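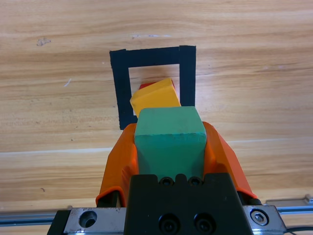 A square of black tape on a wooden tabletop.

Hay Tests, Mineral Feeders and the Trouble with Guessing

By Bo-ram Min

A sheep's mineral needs are narrow, and copper is where most small flocks get into difficulty. The gap between enough and too much is smaller in sheep than in goats or cattle, and it moves with the level of molybdenum and sulfur in the forage. A bag label gives only what is in the bag. Forage makes up most of the diet, so the forage has to be measured first.

At Lilside, where the flock stands at 79 ewes, the hay is sampled in August, after second cutting has been in the barn long enough to finish curing. The tool is a coring probe driven by a cordless drill into the butt end of each bale. Grab samples pulled by hand lose leaf, and leaf carries a good share of the minerals. Cores from one cutting of one field are mixed in a clean plastic bucket and sent as a single sample. Galvanized buckets are avoided on account of the zinc.

The lab sheet should list copper, molybdenum, sulfur, iron and zinc along with the usual protein and fiber. Near-infrared results are fine for protein. For trace minerals, ask for wet chemistry. The 11 samples sent from Lilside and the neighboring Ustberg place over four seasons show how far fields can differ inside one fence line. The lower meadow at Ustberg ran high in iron every year, which ties up copper, while the upper field did not.

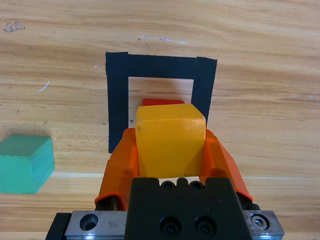 Tape outline, upper middle of the table.

Iron also comes in through the water. The Ustberg well was tested only after the third set of hay results, and its owners now count the well and the meadow together when they work out a ration. A stock tank with orange staining at the waterline is worth a sample of its own.

Once the forage figures are in hand, the next question is intake. Loose mineral is eaten more evenly than block, since sheep have soft mouths and short patience. Intake still varies from week to week. The simplest check is to weigh the feeder on the same morning each week and divide by head. At Lilside the feeder is a covered two-compartment box called the Tully, built on the farm, with salt kept out of the second side so that the mineral mix is the only salt on offer.
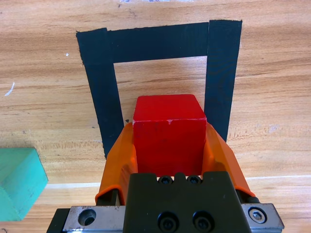 Feeder placement has as much effect on intake as the mix does. A box beside the water tank will be visited by every ewe daily, and a box on the far slope may be missed by the timid ones for days. Before moving anything, mark the old position so the change can be undone. On a barn floor, strips of black tape laid down as an outline do the job, much like the ones on the tabletop in the photograph, with the strips overlapped at the corners. Leave each new position alone for three weeks before judging it.

Blood tests are of limited use for copper. The liver holds the reserve, and serum can read normal while the liver is nearly empty or badly overloaded. Liver samples from cull ewes at slaughter cost little and say more. The Taltlow flock has relied on them for six years and has changed its mix twice as a result, both times downward.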